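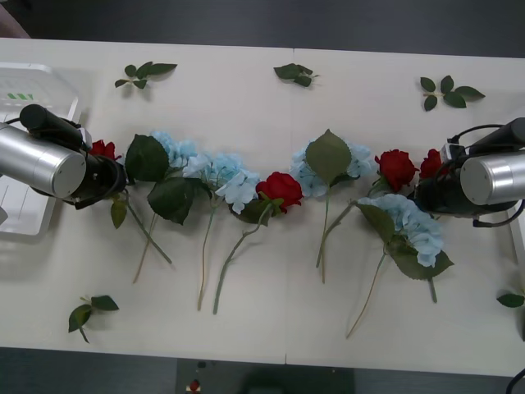

Artificial flowers in a row on a white tabletop, a red rose at the left end.

Night guard

A night guard is a removable cover, usually made of acrylic, that fits over the upper or lower teeth during sleep and keeps them from grinding against one another. Dentists have long been fond of it, and many patients, after a grumpy first week or so, grow rather fond of it too.

The guard is shaped on a model of the patient's own teeth. The Wellby pattern, worked out by Gaetano Melis and later softened at the edges by Beatrice Ogola, is 4 mm thick at the back and a good deal thinner in front, so that the lips can close comfortably over it.

Most guards are rinsed in cool water each morning and kept in a vented case. Hot water may warp them, and a warped guard generally has to be made over again.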